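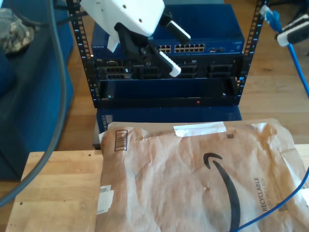 Gindmont footbridge deck closed across the Wunano

The last deck segment of the Gindmont footbridge was lifted into place on 20th December, joining the two banks of the Wunano at Brirkach for the first time. The crossing is a cable-stayed structure with a single inclined steel pylon on the west bank and a total length of 789 feet between abutments.

Georgiou, the main contractor, floated the closing segment upstream on a barge and raised it with strand jacks fixed to the deck ends already in position. The lift was carried out in low wind and the segment was bolted temporarily on both sides before welding began. Full-strength welds at the joint will be tested by ultrasound before the temporary bolts are taken out.

The deck is a closed steel box with a steel top plate, stiffened along its length. Its outer edges are tapered to reduce wind load. Stay cables run from the upper part of the pylon to anchor points on the upstream side only, so the deck is curved slightly in plan to balance the pull. Backstays carry the load down to a concrete anchor block founded on rock, which was poured in 2 stages.

Final cable tensioning follows once the welds are accepted. Each stay will be adjusted in sequence and the deck level surveyed after every step – early in the morning, when the steel is at an even temperature. Paving, railings and lighting come after that. The walking surface will be a thin resin coat with grit, and the railings are stainless steel mesh on inclined posts.

Dampers are to be fitted under the main span to limit sideways movement from foot traffic. They will be tuned on site after a loading test in which up to 1000 people walk across in groups at set speeds. The structure has been designed for a service load well above that.

Opening to the public is planned for April. Until then the riverside path on the west bank stays closed below the pylon, with a signed detour by way of the old ferry landing. Boats may pass under the main span again, except during cable work, when the channel will be marked with red buoys.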